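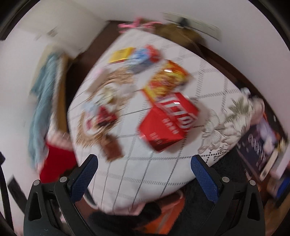 Snack packages on the bed, jaws open, heavy motion blur.

Re: [skeltley-users] Dropping blurred frames before pose tracking

Efraín Carhuamaca wrote:
> The blur filter in Skeltley rejects a frame when its sharpness
> score falls below 115. On our fisheye input it throws out frames
> the tracker can still use. Can the threshold be set per region
> rather than per frame? I would like to keep frames where the
> jaws are sharp and only the background is smeared.

Not per region at present. The score is computed once, over the full image, dark corners included. On a wide lens that pulls it down, and the printed grid on the sheet pulls it back up whenever the gripper slows. Two frames with the same camera speed can land on opposite sides of the threshold.

What I do in the June branch:

1. Mask the vignette before scoring.
2. Mask both jaws. They move with the camera, so they say nothing about camera speed.
3. Score what is left, and compare against a running median over 40 frames instead of a fixed number.

Rejected frames are kept in the index with a flag. The tracker skips them, the loader does not - otherwise the timestamps of the jaw width signal drift against the video.

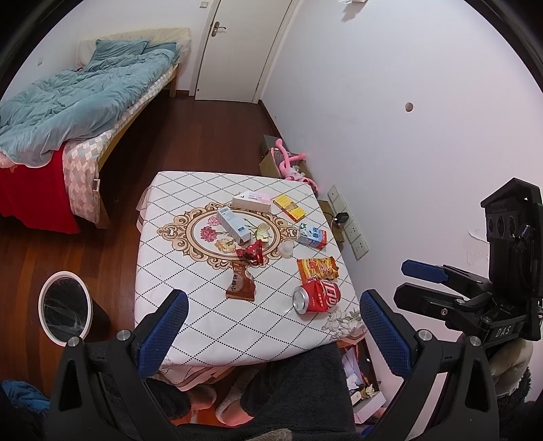

Ona Butkienė

The tablecloth is a separate problem. A black diamond lattice repeats, and the feature matcher will happily lock on one cell over. I cap matches at 300 per frame and drop any match whose second-best candidate scores within the ratio limit. The oval medallion survives that test, most of the lattice does not. The can lying on its side is a poor anchor too, as highlights on metal shift with the viewpoint.

To your last point: keeping frames where only the jaws are sharp will not help pose. It may help if you train a width estimator from the pads, in which case read the flagged frames directly with skip_flagged=false.

Patch follows in a separate mail. It applies on top of Tapsell support, not before it.

Ona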